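3.2 Storage and labelling of reference samples

The second strand of the study looked at how small collections label the samples they hold and how easily a person unfamiliar with the store can find one again. Seed collections were chosen for this part of the work. Their packets look much alike from the outside, and a packet put back in the wrong place may stay there for years before anyone asks for it.

Four collections took part: Flolia, Stirnum, Bravo and Grerkano. They differ in age and size, but all keep dried seed in closed containers and all issue samples to outside growers on request. At each site we drew 15 entries from the register and asked a member of staff to bring the matching container to the desk. Each search was timed from the moment the entry was read out. A search was stopped after 5 minutes and marked as failed, even where the container came to light later in the day.

Flolia and Bravo shelve by accession number alone. Stirnum groups its samples by plant family and then by year of harvest. Grerkano uses a colour for each family and a number within it, a system brought in when the collection moved to its present building. Its staff told us that the colours were meant for the public open days – the numbers were expected to do the real work – but that most of them now look for the colour first.
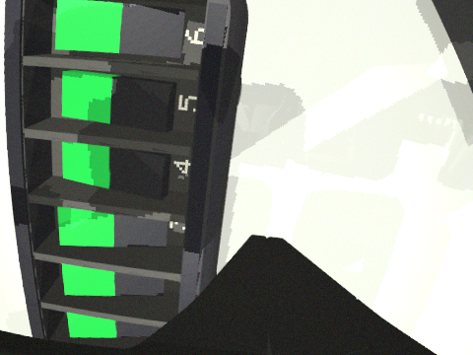
Figure 4. Two-tone blocks in a vertical rack, one to each compartment, with the bright green part on the left (computer rendering).

Colour coding has well-known limits. A store with many families soon runs out of shades that can be told apart under weak lighting, and some readers cannot separate red from green at all. Printed colours also fade. At Grerkano the oldest labels had lost so much of their colour that two of the families could be confused, and the register had to be checked in both cases.

Differences in register keeping proved to matter more than the order of the shelves. The Stirnum register holds 412 entries and is kept as a single list, with each loan written beside the entry it concerns. Bravo has 216 entries but records loans in a separate book, so that a missing container could not be explained without going through both. Failed searches at Bravo were mostly of this kind: the shelf place was correct and the container was out on loan.

Searches were carried out in August, when few requests come in and the stores are at their fullest. The timings may therefore flatter all four sites. We return to this point in Section 5, where the results are set against the staff's own estimates.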